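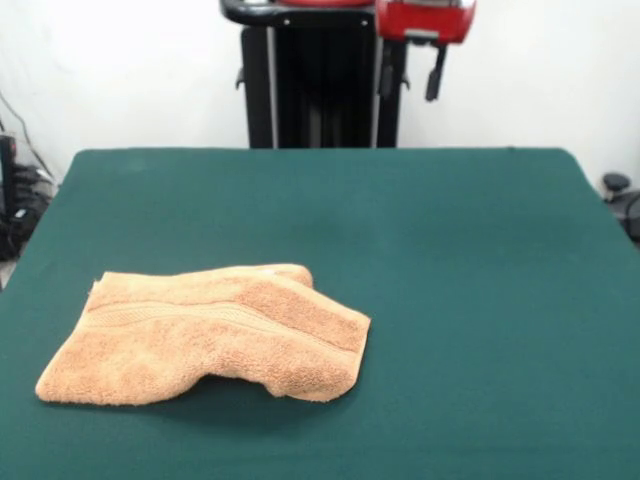

4. Running a cloth unfolding trial

4.1 Before you start

This section covers one full session of the Lastgate unfolding method, from the reset of the cloth to the saved result. It assumes the arm has been homed and the camera calibration in Section 3 has passed. If the calibration is from an earlier day, repeat it.

One session is 14 trials with the same cloth. Do not switch cloths in the middle of a session. The coverage score is worked out against the flat area of the cloth measured at the start, and a different cloth will give numbers that look fine and mean nothing.

CAUTION: Keep hands and sleeves off the felt whenever the arm is enabled. The emergency stop must be within reach of the person at the keyboard.

4.2 Measuring the flat area

1. Disable the arm.
2. Lay the cloth flat on the felt and smooth it by hand from the center outward.
3. Select Reference in the session window and press Capture.
4. Check the outline drawn over the cloth. It should follow all the edges. If it cuts across a corner, change the color threshold and capture again.
5. Enter a name for the cloth and press Save.

Note: Terry cloth sheds. Go over the felt with a lint roller between sessions. Loose fibers close to the edge get counted as cloth.

4.3 Resetting the cloth

Each trial starts from a crumpled state. The reset can be done by the arm or by hand, but use one way for the whole session and write down which.

Arm reset:

1. Enable the arm and choose Reset.
2. The arm grasps the cloth at a random point, lifts it, and lets go.
3. Wait 5 seconds for the cloth to settle before the first capture. The software does this for you unless the delay has been turned off.

Hand reset:

1. Disable the arm.
2. Pick up the cloth at any point, raise it to forearm height, and drop it.
3. Do not tidy it after it lands. A lifted edge or a doubled fold is a valid start.

A cloth that lands off center is also valid, as long as all of it lies on the felt. If any part hangs over the side of the table, repeat the reset.

4.4 Running the trial

1. Enable the arm and press Start.
2. The planner picks a grasp point and a pull direction from the current view. Both are shown on the screen before the arm moves.
3. Leave the Confirm box checked for the first trial of each session. Look at the planned grasp and press Confirm if it falls on the cloth.
4. The arm carries out the pull, backs away, and takes a new capture.
5. The cycle repeats for up to 8 pulls, or until coverage passes the limit set in the session file.

Note: On thick cloth the planner sometimes takes a woven border for a true edge and grasps there. Let the trial run. These grasps are part of the result, and Friederike Rieger's analysis script reads them from the log as a separate class.

CAUTION: If the gripper presses into the felt and the arm halts on force, do not press Resume. Disable the arm, raise it with the manual jog keys, and mark the trial as Aborted.

4.5 Scoring and saving

Coverage is the visible cloth area in the last capture divided by the reference area. A score slightly above 1 can happen when the cloth has been stretched by pulling. Leave it as it is - the script handles it.

1. Check that every trial shows Done or Aborted.
2. Type any remarks in the notes field. Include the reset type.
3. Press Close Session. The log is copied to the Devside folder.

Aborted trials stay in the log and are reported along with the rest. Do not rerun one to replace it.

The grasp model supplied with this version was trained on 4000 simulated pulls and has not been tuned on real cloth. To load a different model, see Section 5. Questions about the log format go to Petrică Mihăilă.

Section last changed 19 February 2019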